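3.2 Adoption events and length of stay

We compared 1595 dogs listed by the Brestar shelter with 806 listed at Gruvby. 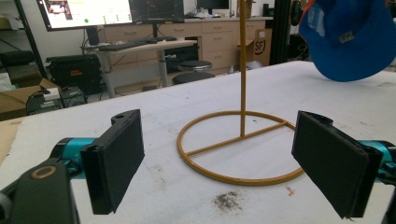
Dogs shown at a public event left the shelter 11 days sooner than those advertised only online. Age made little difference.

Figure 2. Work surface with gripper.
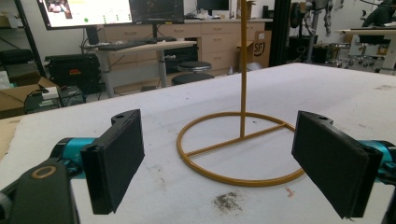 Siham Soliman, Research Fellow in Animal Welfare

Events held in June drew fewer visitors, and we left out the 20 dogs returned within a month. Their records are treated in Section 4.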